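Print this page | E-mail this page
Reading time: 4 minutes

Relitz Hand-Held Gripper Pair: Set-Up and Use
Section 4. Your first soft garment

By now you should have both grippers charged, paired with Ultgate and sitting happily in their cradles, and if you have worked through Section 3 you will have picked up and put down a good many sponges and wooden blocks. Well done! Cloth is the next step, and it is a bigger one than it looks, so please give yourself a quiet hour for it and don't be put off if the first few goes are a bit of a muddle. Everyone's are.

We suggest a knitted jumper to begin with. Knitwear is thick enough to pinch, it doesn't slide about very much, and it forgives a clumsy grasp in a way that a silk blouse will not. Stripes are a help too, as you can see at a glance on the screen which way the fabric is lying. Choose one that weighs less than 400 g, and leave anything beaded, very loosely knitted or precious in the drawer.

Before you start

1. Pick your surface. A table is perfectly good, but a bed is what many of our customers end up using, and it makes kinder practice for the wrists. Smooth the top cover with the flat of your hand. Patterns on the bedding don't matter to the recording and you needn't change them.

2. Draw the curtains partway if strong daylight is falling straight across the bed. A bright patch at one side of the view is fine. A bright patch on the garment itself will wash out the knit.

3. Put on a top with close cuffs, or push your sleeves well up.

4. Check that the ridged blue pads are seated squarely on both fingers of each gripper. Press each one with your thumb. If it shifts, go back to Section 2 and refit it.

5. Switch on, wait for the steady green light, and open and close each gripper slowly a few times in the air.

CAUTION: Keep the fingertips of your free hand, and everyone else's, away from the linkage arms while a gripper is closing. The gaps between the bars are small and they do nip.

NOTE: If you have plugged in the cable, let it hang behind your wrist. It is all too easy to drag a loop of it over the cloth and pull your nice flat sleeve along with it.

Folding the jumper

6. Lay the jumper down with the neck away from you and pull the hem roughly straight. It needn't be shop-window neat, and a few ridges in the knit will do no harm.

7. Start recording in Ultgate, and say the name of the task out loud if you have the sound marker turned on.

8. Bring the first gripper in over the garment with the fingers wide open, and pause there. New users nearly always hurry this part -- a slow approach gives a far more useful recording than a quick one.

9. Bring the second gripper in from the side, towards the part you mean to fold, and take hold of a good pinch of fabric. Go for a doubled edge where you can, such as a cuff, a hem or the lip of an existing fold.

10. Lift only as high as you need, carry the fabric over the body of the jumper, lower it and open the fingers fully before you move away.

11. Repeat with the other sleeve, and then bring the lower half up over the top. 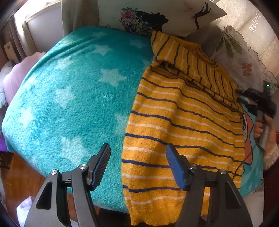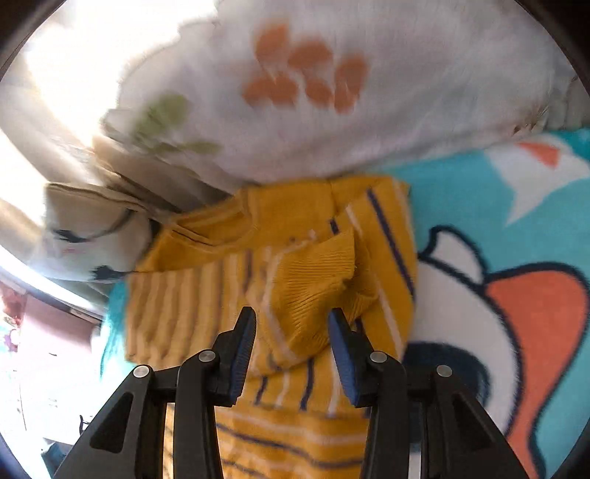 Relitz grippers at work with a striped jumper on a teal blanket.

Dremanar User Guides -- Relitz -- Page 4

Have a look at the sleeve in the first picture, laid across the chest so that its stripes run at a steep angle to the ones on the body. The second gripper is pointing towards that folded upper edge, and the nearer one is wide open. In the second picture the ribbed cuff lies right above the gap between the two fingers, and a cuff in that position is a lovely easy thing to aim for.

12. Stop the recording, shake the jumper out and begin again. Try to lay it down a little differently each time, turned to one side or with a sleeve tucked under.

CAUTION: Do not tug. If a pad has caught in the knit, open the fingers, hold the gripper still and ease the loop off by hand.

NOTE: Each gripper's 4000 mAh battery will see you through an ordinary afternoon, but the motor works harder on thick cloth than on blocks. If the handle begins to feel warm, set it back in its cradle and put the kettle on.

When you are comfortable with jumpers, go on to Section 5, Towels and Pillowcases.

Reader comments

Hubert Pawlak
Step 8 made all the difference. I was swooping in like a seagull. Could you add something on cardigans? The buttons keep catching on the ridges of my left pad.

Emiliano Lucero
My green light flashes for ages before it goes steady, is that the pairing or the battery? Section 3 only mentions the pairing.

Ghislain Landry, Dremanar support
Hello Emiliano, slow flashing is pairing and quick flashing is battery. We'll put both into Section 3. Hubert, for cardigans do the buttons up first and fold with the front facing down.

Gebremedhin Gebru
Been using ours on the spare bed every Wednesday. A word for left-handed people: swap the two grippers over in Ultgate before step 7, because it won't let you do it once the recording is running.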